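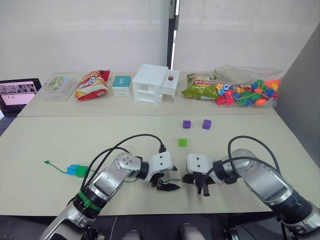 # String River: a table game from the bottom of the toy box

You need a table, a length of string, a few interlocking blocks and a few small cubes. If you have children you own all of this already, most of it under the sofa.

I learned the game from Lesia Pylypenko, who ran the after-school room in Fisthorpe when my two went there, and who could keep a table of seven-year-olds quiet with less equipment than most people need to make toast. Her version had no name. My son called it String River, and by May he had also drawn up 30 rules, of which five survive.

## What to gather

- One long string. Green is good, blue is more like a river, and parcel twine is for people who have given up.
- Three interlocking blocks for the dam. I use two blue and one green.
- Three small cubes for the villages. Mine are two purple and one bright green. The purple ones don't quite match in size and this has caused more argument than the rest of the game put together.
- A flat table, preferably pale, so that you can see a thin string on it without leaning over and breathing on everything.

Snacks live at the far end of the table. Crumbs count as boulders and can't be moved, so the farther the better.

## Setting up

1. Twist one end of the string between your fingers until it holds a small point. This is the source of the river. It also stops the end from fraying, or at least postpones the matter.
2. Click the three blocks together. Any arrangement will do, but a flat one sits better than a tower.
3. Lay the string out and set the dam on top of it near the source. The string should run under the blocks and still slide when you tug it. If it won't budge, your dam is too heavy. If the dam travels along with it, you've caught the string on something.
4. Run the rest of the river across the table in whatever curve you like. Leave a good hand's width of bare table beyond it.
5. Put the villages on that bare stretch, close together but not touching.

## Playing

Two players sit side by side. On your turn you take hold of the river in one place, with finger and thumb only, and move it once. When you let go, your turn is over, including when you let go by accident. Especially then.

The aim is to get the river around all three villages, so that each one has string on at least two sides. Knock a village and you put it back where it was and miss a turn. Shift the dam and your opponent gets to place it again, anywhere along the string, and you will find out a lot about your opponent.

The player who closes the last bend wins. A game takes ten minutes if both of you are sensible. My brother-in-law, Myroslav Bilyk, once took an entire evening over one and still calls it a draw.

## When it goes wrong

**The string keeps springing back.** It remembers the shape it was stored in. Pull it straight over the edge of the table a few times before you play. With very stubborn string, leave it overnight with a book at each end.

**The villages skid.** Small plastic cubes on a smooth top will do that. A dot of poster putty underneath fixes it, and then you spend the next month finding poster putty.

**Two tables pushed together.** Fine, but keep the river off the join. String dips into the gap and turns have been lost down there, along with a raisin.

**Someone wants a longer game.** Add a fourth village, or ban straight lines.

## Putting it away

Wind the string loosely around your hand, slip it off and push one end through the middle. Don't tie it. You will want it back in a hurry someday, and a knot in thin string takes longer to undo than the game takes to play. The blocks and cubes go in a lidded tub. Ours says VILLAGES on it in marker, and the cat's brush is in there too.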